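Home Ask Topics Unsolved Members Log in

We use cookies to keep you signed in and remember your topics. OK Settings

Is the Ollus table-clearing plan any good on a clear glass table?

Wilfredo Catacutan
Posted Saturday, October 4, 2025 in Home Robots

Trying to decide before the trial runs out, so sorry for the rush.

We've got the Jistevon on trial from Ollus. Two arms, hands with proper fingers, cameras up at the head and one on the wrist. The plan we'd be paying for is the table one. It's meant to pick up drinks, put out a plate, move snacks from one end to the other, tidy up after guests. $83 a month if you sign for the year, 100 if you go month to month. Setup fee on top, which they'll waive if I commit by next week. Hence the rush.

Thing is, the sales page only shows it on solid tables. Ours is clear glass. Teardrop shape, wide and round at the end where the robot works, narrow at the far end, and all the drinks are down there. Big sofa along the right side. Patterned rug under it all and you see the rug straight through the top. Plus there's the lights bouncing off the glass.

What I want from it is not complicated. Bring a bottle from the far end to the near end. Put the pineapple down somewhere it doesn't roll off. Pick up the empty plate. Get the drinking glass off the right side before someone's elbow does.

So far: bottles with colored caps OK, snack tubes OK. Plate is hit or miss. The drinking glass, forget it. It goes over there, stops, thinks, comes back. I don't know if it can't see the thing or if it can see it and won't risk it. App just says "object skipped".

Is that the kit, or the table? Would a cloth fix it? Wife says no cloth, she bought a glass table to have a glass table. And has anyone had a refund out of Ollus once the year has started? Their chat keeps sending me the same page.

Adding the layout so you can see what it's working with. This is the head camera view, full setup with the drinks at the narrow end.

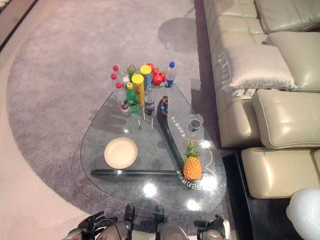 Replies

Nantana Siriwan

Had the same plan since July, also on glass. Long answer, typing this between jobs.

It's mostly the table, partly the kit, and a bit your layout.

The depth side of it doesn't get on with clear stuff. A clear top gives it two surfaces to choose from, the glass and whatever's below. On ours it picked the rug for the first few days and tried to reach for things lower than they were. It never hit the top hard, to be fair, it slows way down at the end. But it would hover and give up. Sounds like your "object skipped".

Then clear things on a clear top, that's the hardest case there is. Your drinking glass is see-through, sitting on see-through, close to a slanting edge. I wouldn't expect any kit at that price to be reliable there. The soda bottles are easy in comparison, they've got labels and caps to lock on to. Same with the snack tubes with the yellow lids. A cream plate should be fine, if yours is hit or miss I'd look at the grip setting and not the seeing. Low rim, not a lot to get hold of. There's a "shallow dish" option under the hand menu, it's off by default for some reason.

What worked for us, in the order I'd try it:

Redo the surface setup. App, then Room, then Surfaces, then "transparent top". It asks you to put solid things at a few spots near the border and then it looks at them. Use boxes or books. Do NOT use cups. Do it in the evening with the lights how you normally have them, then again in daylight.

Kill the reflections. You've got bright white spots all over the near end and they're in among the things you want picked up. Turn the lamps down or aim them at the wall. This made more difference for us than everything else together. Signs, screens, anything lit up that shows in the glass, same deal. Ours used to get confused by the TV.

Spread the far end out. You've got bottles, tubes and fruit all bunched up and some are hidden behind others. It'll take the front one and nudge the one behind. Leave a hand's width between them, wider than you think becuase the fingers need to get down the sides.

Move the drinking glass in from the edge. It's got a keep-out band along any edge it isn't sure of and on a slanted edge that band is generous. May be the whole reason it's coming back with nothing.

Pineapple — take it by the body, leaves away from the hand. You can teach it that one by hand in "show me" mode. Two or three goes and it had it.

The cloth: no need for a full cloth. We put a thin mat at one end only and tell it that's where glasses go. Good compromise, your wife may hate it less.

On money, I'd pay the 100 and stay month to month until you know. The year deal saves you $17 a month but if you're out after the second one it's cost you. I never tried for a refund so can't help there.

Yu-na Ryu

I do setups for Villent, which sells a similar arm kit, so take this as coming from the competition. I've worked on the Ollus one too.

Agree with nearly all of the above. Adding the part about the wrist camera since people skip it.

The head view is for finding things. The last bit of the reach is down to the wrist view, and on a glass table that's where it gets messy. Open the live view in the app, pick wrist, and move the hand slowly along the border of the top. You want to see the edge as a clean line all the way. A beveled edge helps you here, it catches a thin bright line and the kit can follow that. If the line drops out somewhere, that's where it's going to stall.

Check what's under the glass as well. Sparkly or speckled stuff underneath is bad news, every speck is a little bright dot and it crawls about when the hand moves. Something plain is a lot better. White also isn't great if it's lit hard, it washes out. 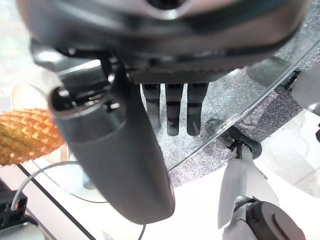
Wrist camera view: fingers over the glass edge, speckled mat underneath.

Couple of things to look at in that view on your own kit:

Fingers should have a gap between them and point straight down before a top grasp. If they're bunched, rerun the hand check.

Cable. There's a thin one that loops near the arm. Keep the loop clear of anything standing on the table. I've seen one drag a cup over. Not a big drag, just enough.

Other arm. On a narrow job both arms end up near the same bit of edge and one gets in the other's view. You can set "one at a time" under Motion. Slower but it stops a lot of the hesitating. For a teardrop top I'd leave that on permanently, the far end narrows and there's no room for two.

For the drinking glass, one cheap trick: a colored band or a sticker low down on it. Ugly, works. Or buy tinted ones. I've had customers go from never to most of the time with a strip of blue tape.

Refunds: ask for the cancellation terms in writing BEFORE the setup fee gets waived. With most of these plans the waived fee comes back as a charge if you leave early. Don't know what Ollus do right now, they've changed it before.

Is it worth 83? For drinks and snacks on a solid table, I'd say yes if you have people over a lot. For glass on glass, no, not yet. Nor ours.

Bienvenido Lumbao

just put a tablecloth on it. we have the Marquez one and it does glasses fine on a tablecloth. never read the manual

Comments

Wilfredo Catacutan: Thanks both, this is great. Did the surface setup again with books, and turned the lamps down. Plate is now OK with the shallow dish thing on, would never have found that. Glass still skipped. Going to try tape tonight when the wife's out

Nantana Siriwan: Try moving it in from the edge first and leave everything else the same, otherwise you won't know which one did it.

Wilfredo Catacutan: Moved it in. It went for it! Lifted it a bit, put it back down. Progress I guess. App now says "low confidence" instead of skipped

Yu-na Ryu: Low confidence is good news, means it's found it. Tape will probably push it over. Keep it low, under where the fingers close.

Rowena Macapagal: Can someone say where the "one at a time" setting is, I've got Motion but there's only speed in there. Older app maybe?

Yu-na Ryu: You need to switch on advanced first, under your account not under the robot. Then Motion shows the rest.

Rowena Macapagal: found it ty. Also for the original poster, I did leave the year plan early. They charged me the setup fee and kept the current month, rest was fine. Took them roughly 3 weeks to sort and I had to ask twice.

Bienvenido Lumbao: still say tablecloth

Wilfredo Catacutan: Rowena that's what I needed, thank you. Going month to month then. Will ask them to put the terms in an emial anyway.

Nantana Siriwan: Post back on how the fruit goes. Ours is fine with the pineapple but it squeezes the small red ones more than I'd like, haven't found a setting for that yet.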